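Fedley Pithead Records, README

Transcribed records of the pithead baths and winding houses at the Fedley group of collieries, taken from the Stoso deposit. Last updated 2018-11-07.

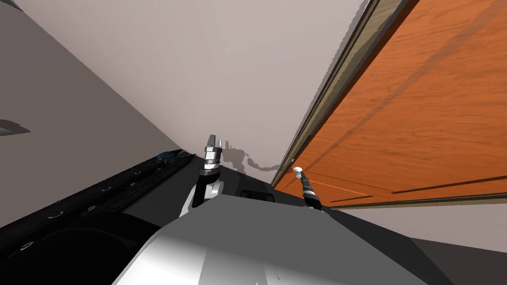 Orange door with wood grain, rendered view.

What is in the files

baths.csv has 1,021 rows, one per drawing or plan. letters.csv has 2,406 rows, one per letter. The two are joined on sheet_no. Where a letter mentions more than one sheet, it is repeated, so do not count rows to get a number of letters. Use letter_id.

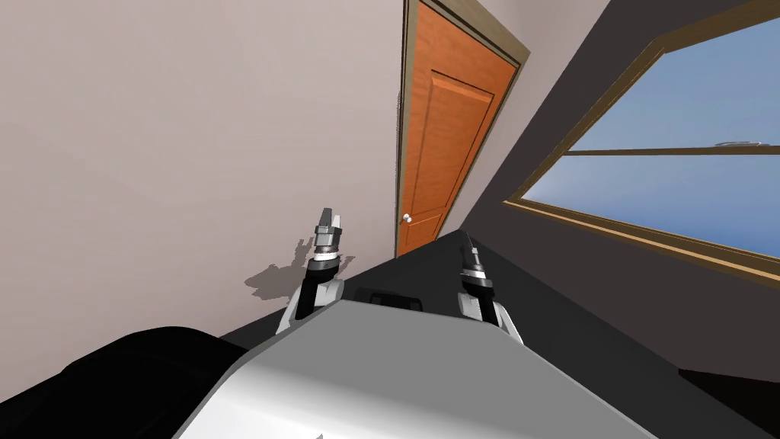
Spellings of place names are kept as written. Usell pit shows up as Usel and Uzell in the older letters, and the column place_std gives the form we settled on. Blank means we could not decide.

Dates are year and month only. Undated sheets are marked nd.
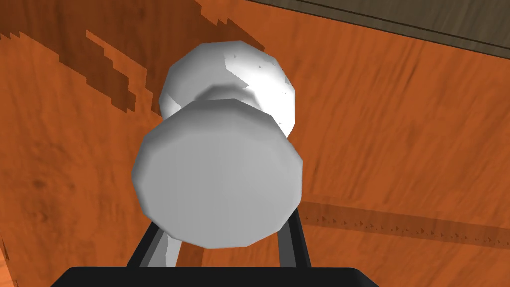 White dumbbell-shaped object, faceted.

Known problems

Sheets 801 to 806 were copied from microfilm and the dimensions are hard to read. Feet and inches have not been converted. The Abbasi notebooks are not included yet.

Severino Echevarría transcribed the letters. Senthil Kaimal did the plans and checked the join.
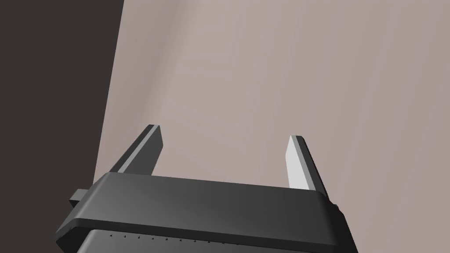 Reuse

The transcriptions are free to use with credit. The drawings themselves are not covered. Send corrections with the sheet number and the column name.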